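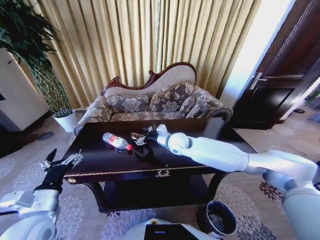

Wednesday, sitting room

Up at six, coffee, then bins. I had put off the sitting room since the weekend and decided to get it done before lunch. The coffee table was the worst of it. There was a plastic water bottle with a red cap lying on its side, and a crumpled bit of something gold and brown next to it. A top that dark and glossy shows everything, so even two things make the whole room look neglected.

Cleared it, then wiped the top with the Pruvdale polish. Three coats is what the tin says. I did one. Went along the thin gold trim at the front with a cotton swab, and around the little gold handle. Still don't like that handle much.

Vacuumed the carpet as far as the door. Straightened the three cushions on the sofa – they match the upholstery so closely that I could probably leave them anywhere. The carving along the back needs an old toothbrush and more patience than I had.

Looked up a new cover for the sofa on the Plukia site. $290, and nothing in a gray floral. Closed the page.

Finished at 11. Walked to Langat for bread and stamps, then soup. Rain after two. Need to call about the gutter tomorrow and find the receipt for the polish – the lid doesn't close properly.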